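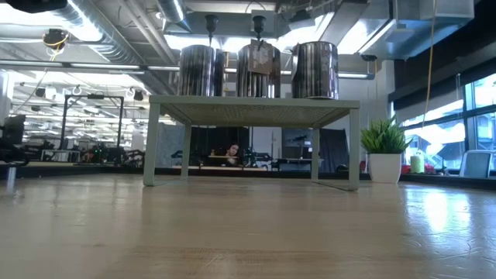

Page last changed: January, Friday's group list added at the bottom

Unit 2: Metal, Light and Small Displays
Handout for the shop display course, Nanna Thoroddsen

Welcome back! I've been looking forward to this unit more than any other, and I'll try not to spend the entire first hour on reflections (I make no promises). We are working with small raised displays: one little table, a few containers, and a surface underneath that has its own say in how everything looks.

Our starting arrangement is a sage-green metal table with a perforated top, standing on pale wood, with three cylindrical metal containers in a row on top of it. Simple, and wonderful to learn from, as there is so much going on with so few things.

1. Shiny surfaces borrow their looks

A glossy dark cylinder hardly has a color of its own. What you see on it is the room, squeezed into narrow vertical streaks. The curve of the wall does the squeezing: a wide bright thing off to one side turns into a thin silver line, and everything dim in between turns into a dark stripe. Look at the container on the right, the widest of the three, and find the bright highlight running down its left side. Then look up at the fluorescent strips between the ducts and think about how many light sources we are dealing with.

Try this at home with a saucepan and a lamp. Move the lamp, leave the pan alone, and watch the line travel. Then move your head and leave both alone. It travels again! Students are always surprised by the second part, and it matters a lot in a shop, where the customer is the one moving.

2. The surface below

Pale wood is kind to metal. It bounces light up and keeps a dark object from looking heavy. But a smooth tabletop reflects too, and ours has bright streaks across the grain, strongest toward the right. Bright patches pull the eye, so before you place anything, crouch until your eyes are level with the tabletop and see where the patches are. Most of you will judge a display standing up. Please do both.

3. Height and air

The green table has four thin, straight legs, and you can see through to the room behind. I love this kind of riser. A solid block would lift the containers just as well, but it would also add a big plain shape that you then have to deal with. Thin legs give you the height and leave the air alone. The price is that whatever is behind the display becomes part of it, so check the background at the same time.

Perforated metal is a nice middle way between solid and open. From farther back the dots blend into a soft texture. Close up they are a pattern, and a pattern next to vertical stripes can get busy. Decide for yourselves whether it does in our case. Ulises Betancur thinks it does, and I don't, and you are welcome to side with him.

4. Spacing and the odd one out

Three objects spaced evenly will read as a row. To keep a row from going dull, change one thing. We have two changes: the wider container on the right, and the tan paper tag hanging from the rim of the middle one. Paper is matte, so it stays calm while everything around it gleams. Cover the tag with your thumb in the picture and see where your eye goes instead.

For next time

Build a display with one riser and three objects, at least one of them shiny. Sketch it from standing height and from table height, and mark every highlight with an arrow toward the light you think is making it. Two pages at most. Pencil is fine!

Reading: Gallitz, pages 75 to 82.

Friday groups
Salasen table: Nanna
Damgaard table: Ulises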